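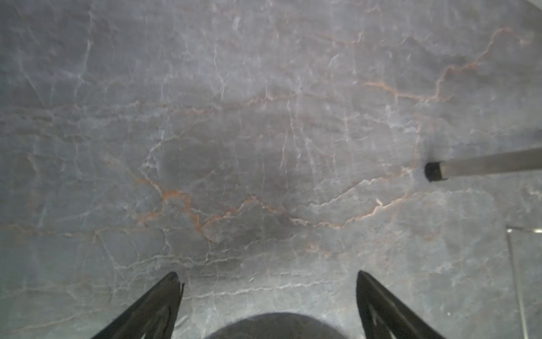 After the first week you stop seeing the pattern at all, Mareike Lenz told me, and after that you start finding your things with the side of your hand.

2023-05-26 | Aatos Nieminen
17 min read

4. Living with a busy stone

I've kept going back to that remark, partly for selfish reasons (I have lost the same earring back twice on my own counter) and partly for how well it sums up what came out of the diaries. Section 3 dealt with why people pick a veined stone in the first place. Now I want to get to what happens once it's in the house and has to be wiped, cooked on, leaned against and covered in mail.

A quick reminder of what I had to work with. The Grundby diaries went out in January to 129 households with a patterned stone or stone-look top somewhere in the home, and 127 of them sent something usable back. Some wrote a line a day. Others wrote nothing for two weeks and then three furious pages about a lost contact lens, and I was very glad to have those too! I coded everything by hand, and Sirkka Lahtinen coded a share of it again without looking at my codes. We disagreed mostly over the word "dirty," and I'll come to that.

4.1 The surface itself

When I say "busy" I mean a particular sort of stone. Figure 2 is my reference for the term all through this section.

Figure 2. Polished gray stone of the marble-like kind, with white and rust-orange veining. A slender light gray metal bar lies toward the right.

The base color of a stone like this is calm enough. It drifts between a silvery gray and something closer to slate, and if that were all there was to it, I suspect I'd have had a much shorter paper. The veins are what matter. White ones make a crackled net, some of them hair-thin and some thick and bright, and then the orange ones wander through the net on their own business, splitting and fading as they go. So you've got two patterns laid over each other, a cool one and a warm one, and each is good at swallowing a different kind of thing.

This is the part I didn't see coming when I designed the diary. I had asked one question about "how patterned" the top was, from one to five, as if pattern came in a single flavor. People wrote in the margins to tell me otherwise. They'd say the white lines ate the salt, and the brown lines ate the cinnamon, and the plain gray bits in between were the only place you could trust. One household had started putting pills down on a saucer for exactly this reason. If I ran the study again, I'd ask about white and warm veins separately, and I'd ask how big the calm patches are.

4.2 What goes missing

Let me start with the small stuff. The entries about losing things fall into two heaps, and they behave very differently.

The first heap is crumbs, grains, peelings, bits of thread, anything you'd like gone anyway. People are mostly cheerful about these. "It looks clean even when it isn't" came up again and again, sometimes as praise and sometimes as a confession, and quite often as both in the same sentence. The owners of plain white tops I interviewed for the pilot could tell me where every coffee drip had landed that morning. The owners of busy tops shrugged. They wiped when the surface felt gritty under the wrist, or when a visitor was due, or simply after supper out of habit.

The second heap is the things you want to keep. Earring backs, screws, needles, the little silver pin from a watch strap. Here the tone changes completely! Metal gets its own complaint, over and over. A gray metal part on a gray polished stone is fine as long as it has some length to it and a straight edge, and my guess is that a straight edge is the one thing the veins can't fake. They zigzag and they wander, but they hardly ever run ruler-straight for long. The bar in Figure 2 is easy to pick out for that reason, I think, even though its color sits so close to the lighter parts of the stone. Take something of the same gray and make it short and crooked, and I'd expect you to be patting the counter for it.

I tried to check this in a small way. We laid out short pieces of wire on a sample slab, some straight and some bent, and asked people to tell us when they'd spotted one. There were 200 trials in all. The straight pieces were found sooner by nearly everyone, and the bent ones gave people trouble wherever they crossed a bright white vein. It was a kitchen-table sort of test, with whatever daylight the afternoon gave us, and I wouldn't hang a theory on it. But it went the same way as the diaries, and I was pleased.

Ville Turunen asked, very fairly, whether people on busy tops really lose more, or whether they just have something to blame. I can't answer that properly. The diaries only record losses that somebody noticed and felt like writing down. A person with a plain top who drops a screw probably thinks of it as the screw's fault.

4.3 Wiping without looking

The wiping entries were my favorite, and they're the ones I'd most like somebody else to take further.

On a plain top, people wipe toward what they can see. There's a drip, the cloth goes to the drip, and then comes a sort of tidying sweep around it. On a busy top, the diaries describe something much closer to mowing a lawn. You start at one end and go in strips. Several people told me they'd never thought of it as a method until they had to write it down, and a few were a little embarrassed by how fixed it was (always from the stove side, always ending at the sink, always the folded edge first). Timo Diekmann put it to me that he wipes the map and lets the dirt look after itself, and I haven't found a better way of saying it.

The hand matters as much as the cloth. I had a box for "How did you know it was clean?" and I expected people to write "looked at it." A good many wrote that they ran a palm over it. Polish helps here. On a polished stone a single grain of sugar is plain to the fingers, whatever the eye makes of it. Two households with a rougher, matte top said the palm was no use to them and they crouched down to look across the surface against the window instead. That crouch turns up among the polished-top people as well, usually before guests.

This brings me to "dirty," where Sirkka and I kept falling out. I had coded an entry as dirty whenever the writer used the word. She pointed out that half of them were using it for the stone. "I scrubbed at it and it was just the stone" is a sentence I now have in some form from all over the sample, and it's nearly always the orange that's to blame. The white veins get taken for flour or a scratch once in a while. The rusty ones get taken for tea, for sauce, for a ring left by a can. People learn their own top in the end, and they can tell you which mark by the toaster is a vein. Move them to someone else's kitchen and they're scrubbing again. We ended up splitting the code in two, and the figures in Table 3 use the split version.

4.4 Clearing a patch

One habit I hadn't asked about at all: people make themselves a quiet spot. Anyone doing fiddly work on a busy top seems to end up putting something plain down first. A tea towel, a sheet of printer paper, a baking tray, a chopping board turned to its clean side. The sewing people were strictest about it. One of the model builders wouldn't open a bag of parts until the tray was down, and he'd taught his kids the same rule.

I find this rather touching. Somebody paid good money for that stone and wiped it for years and then covers it with a dish towel the minute the work gets small. I don't read it as regret. Hardly anyone in the diaries said they'd choose a plain top next time, and the ones who grumbled most about lost pins were often the same ones who wrote the nicest things about how the surface looked in the evening.

It does mean that a simple rating of "how well does your counter work for you" hides quite a lot. The counter works well with a tray on it. In the follow-up form I've added a line asking what people put down before they start, and for which jobs, with space for a sketch. The returns I've had so far are mostly sketches of towels.

Section 5 takes up the light, and in particular the lamps people hang over the stretch of counter nearest the sink.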